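Otommont Civic Desk
Home | Reports | Grants | People | Contact

Spring progress report: the Statehouse Record project
May 30, 2026
4 min read

Hi Sosina,

You asked for something you could read over lunch and pass along to the board, so I'm skipping the template this time (the budget sheet is coming separately from Fasil, same layout as in December). Where we left off, we had a search page that sort of worked and a pile of committee hearings that weren't in it yet. The pile is a lot smaller now!

The big news is that the floor votes are done. Every recorded vote from the regular session is in, 3,267 of them, and each one links to the bill text as it stood on the day of the vote. That last part ate most of March. The clerk's office posts amended bills under the same number, so if you click through from an old vote you can land on language that nobody in the chamber had seen yet. Berhanu wrote a matching script that goes by the journal timestamp, and then Hiwot and I went through the leftovers by hand with a lot of coffee.

Hearings are slower. We promised you 23 committees and we have 20. The three missing ones are Rules, Local Government and the joint budget panel. Rules only publishes audio, and the audio is rough — long stretches where members talk over each other with the mikes off. I don't want to put words in a lawmaker's mouth because a transcript guessed wrong, so those are waiting for a second listener. Local Government should be up in a couple of weeks. The budget panel I honestly can't give you a date for, and I'd rather say so now than in the fall.

On the reporting side, we've published 4 longer pieces off the data. The one that traveled was Mebrat's story on late amendments to the county road bill, which two weekly papers picked up and ran in full. We got a sharp letter from the sponsor's office about it. They were right on one point (we had him voting yes in subcommittee when he'd been excused) and we fixed it the same afternoon and put a note at the top. The rest of the story stands and I told them that, politely.

We also changed how we handle party labels. A member who switched caucuses mid-session was showing up under the new party for votes cast before the switch, and that made a mess of the party-line numbers. Labels now follow the date of the vote. If anybody on your board saved a chart from the winter, please ask them to pull it again.

Training sessions for local reporters are going fine, a bit uneven. The Karex one was packed and people stayed late asking about fiscal notes, of all things. Skustora was thin, mostly on account of the school board meeting being the same night. I should have checked. We'll go back there in the summer.

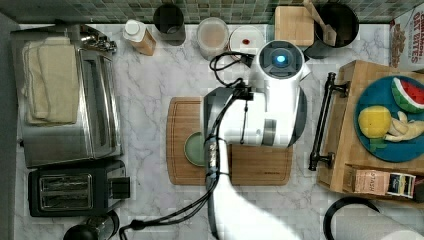
I'd also like to move the evening sessions a half hour later. Folks coming straight from a council meeting keep missing the first part, and the first part is where we show them how to set up bill alerts.

Money: we're under on travel and over on transcription. I'd like your okay to shift what's left in travel over to cover the Rules audio. Fasil has the amounts, and he'll hold off until he hears from you.

One staffing thing. Hiwot is going to part-time in the summer, so Berhanu will take over the daily vote check, and Mebrat has agreed to be the contact for corrections. The address for corrections stays the same.

What's next is the campaign finance piece of this, matching donors to committee seats. Ayele has the filings scanned through last year and the names are a jumble, same donor spelled five ways, so I'm not promising a launch date yet. I can show you a rough version on our next call if you want to see it — bring questions, and bring whoever on the board was asking about lobbyists.

Talk soon, and thank you again for the patience on the hearings.

Previous report | Next report | Back to top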